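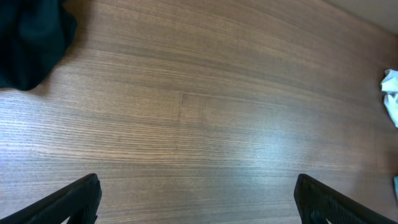

Wood grain under reflected light, dark green fabric at the corner.

Wipe the tabletop before folding clothes on it. Check seams and marks in the surface with a fingertip; a raised edge can snag knit fabric. Sand it lightly with 3000 grit and buff.

For jeans, fold one leg over the other and lay the pair sideways. Hold the waistband and hem ends and pull gently to flatten.
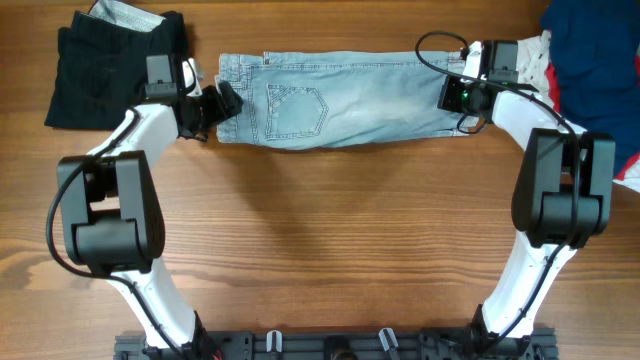 Light-blue jeans, folded and held at both ends.

Store denim flat, heaviest pairs lowest.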